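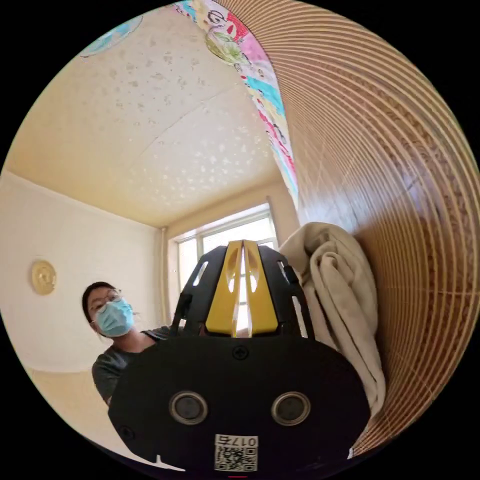

Hustik Launches "The Small Bedroom Book," a Guide to Tidying the Rooms People Really Sleep In

FOR IMMEDIATE RELEASE
15/11/2018

Hi, I'm Revathi Iyer, and I run Hustik, a little home organizing outfit that has spent far too much of its life thinking about socks. Today I get to tell you that our first book is out! It's called The Small Bedroom Book, it runs to 118 pages, and every one of them is about rooms where you can touch the bed from almost anywhere you stand.

I grew up sharing a room like that with my sister. We had one cabinet, one shelf and a rule about whose things went on the shelf that changed every week. When I started helping people with their homes, I kept being handed magazines full of walk-in closets (lovely, no use at all) and I started keeping my own notes instead. Those notes are the book.

We worked on it in nine bedrooms. Some had no closet. A couple had the bed doing three jobs at once, and I have a lot of sympathy for that, as mine is also my desk and my ironing board.

Divya Poduval, who edited the book, made me cut an entire chapter on baskets. I'm still a bit sore about it. What she let me keep is the part I like best, a way of going around the room in one direction, starting with the bed and finishing at the door, so you don't end up carrying the same towel back and forth all afternoon.

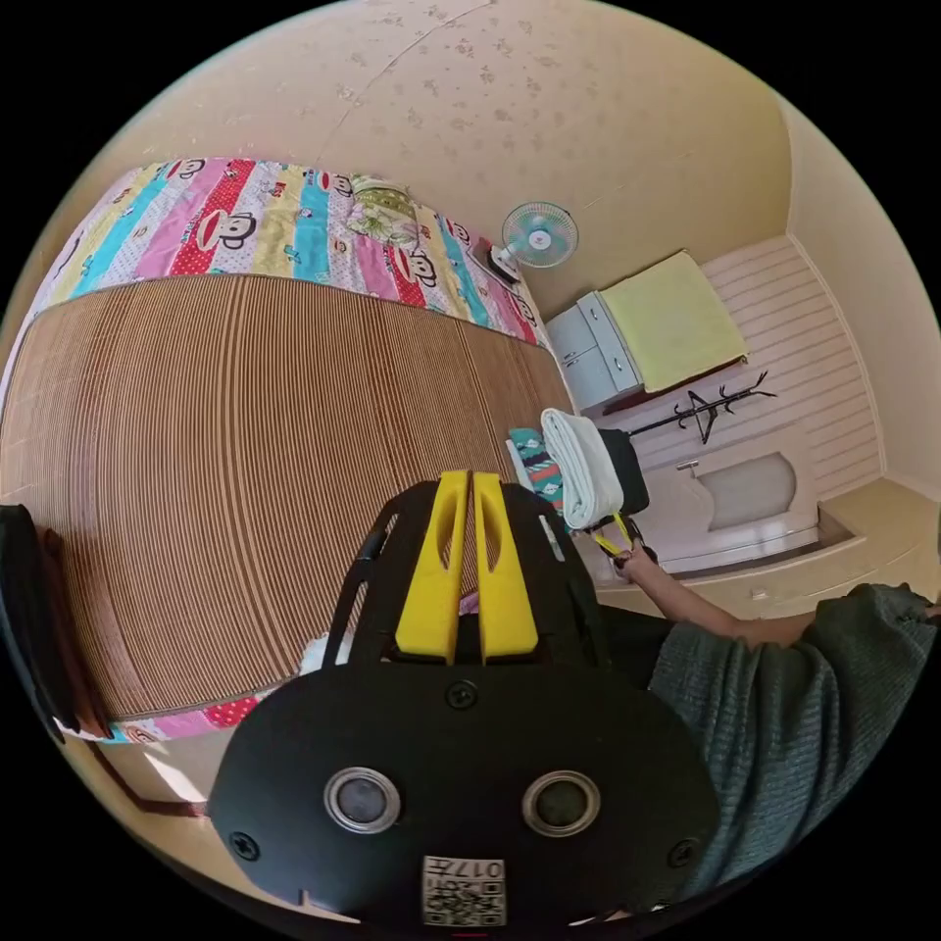

The bed chapter is the longest. I'm a big fan of a bright quilt, the sillier the better, and a bamboo mat on top gives you a flat place to sort the laundry. Make the bed first, roll out the mat, put everything on it, and don't let yourself sit down! Once the pillow is back where it belongs and the mat is clear, you're mostly done.

Then we go up the walls. A fan on a bracket leaves the floor and the shelf alone. A coat rack takes the jacket you wore today and the one you'll wear tomorrow, and I'd stop there, but I know people won't. Towels get a short section of their own – fold them, lay them flat, or hang them up, just pick one and stick with it. And if there's a basin in the room, please keep the space under it free. I've fished too many damp slippers out of that spot.

And yes, socks. There are two whole chapters. I match mine on the bed while they're all in view, lay the pair flat, fold it in thirds and stand it up in the drawer. No balls! Balling stretches the cuff, and ribbed socks take it the hardest. Singles get a small box by the door and one month to find their partner. After that they become dusters. 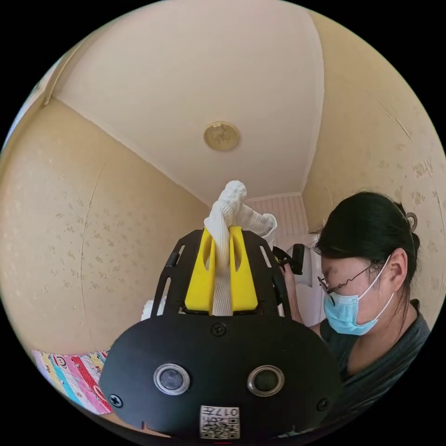
Sock sorting in a small bedroom: one white ribbed sock, with the striped blanket close by.

I asked Subbarao Venkataraman, our very patient first reader, what he made of the book, and he wrote back: "I did the drawer on a whim after dinner and went to bed two hours late. My wife has asked for the page on towels." I'll take it.

Manikandan Palaniappan drew the floor plans, and he has put in every odd corner, pipe and ledge he came across. If your room has a strange step in it, you'll feel at home with his drawings.

We finished the last pages in October and have printed 1,000 copies. The first 300 orders come with a fold-out checklist you can tape inside a cabinet door. Mine is already covered in pencil marks. The book is published by Darus, and Pivano is handling orders and shop requests.

If you write about homes and would like a review copy, or you just want to argue with me about baskets, I'd love to hear from you. I'm happy to talk by phone or come and sort a drawer with you.

Press contact: Glória Lobo, Hustik press desk
Review copies and page samples available on request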